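Meet the Guleck: a hand you hold in your hand
For kids who like gadgets, and for anybody who gets to open the box with them
Jul 3, 2025

Try something for me. Put a pencil on the table and pick it up using just your thumb and one finger. Easy, right? Now think about how you'd explain that to somebody who has never had a thumb. How hard do you squeeze? When do you stop? I tried it out loud and I sounded ridiculous!

That's the trouble robots have. They don't know anything about pencils until a person teaches them, and one good way to teach is by showing. That's where the Guleck comes in. It's a kit from a company called Lundano, and it's a gripper (a grabbing tool) that a person carries around. You squeeze, the two fingers close. You let go, they open up again. A little camera rides along and records the whole thing, so later a robot's computer can study how you did it. 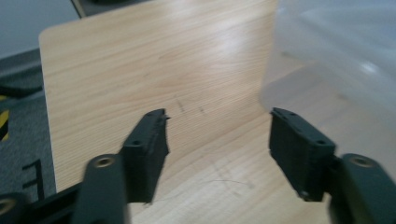

I've been trying the kit since May, and I still forget that I'm supposed to go slowly. My own fingers are fast and bendy and covered in skin that can feel everything. The Guleck has 2 fingers and no skin at all, so I have to use my eyes a lot more. The first time I tried to pick up a sock I missed it completely. The second time I got the sock and a corner of the tablecloth too (sorry, tablecloth).

The box comes with 116 parts, and most of those are tiny screws. Please let a grown-up help with that bit, and do it over a tray! The building took me four evenings. Lundano also sells a ready-made one, but I like knowing what's inside things, and putting it together is how I learned what each piece does.

My favorite pieces are the pads. They go on the fingers where your fingertips would be, and they do the holding. Pads have a hard life. They get pinched and bumped and rubbed all day, and after a while the edges go ragged, like an old eraser. A worn pad can still grab plenty of things, but I'd keep an eye on it. The spare set is called Flirska, and you have to buy it separately, which I think is a bit mean.

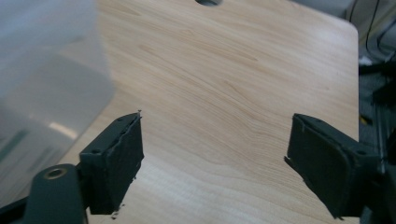 Kartha wrote in to say the spare pads should come in the box, and that the instructions ought to have bigger drawings, too. "My daughter is eight and she could do the squeezing part right away. The screws were all me."

I'm with Kartha on the drawings. I had to hold page four right up to my nose. But the squeezing part really is great fun, and if your school or library has a Guleck, ask for a turn. Start with something soft, like a sponge, and save the grapes for when you've had some practice.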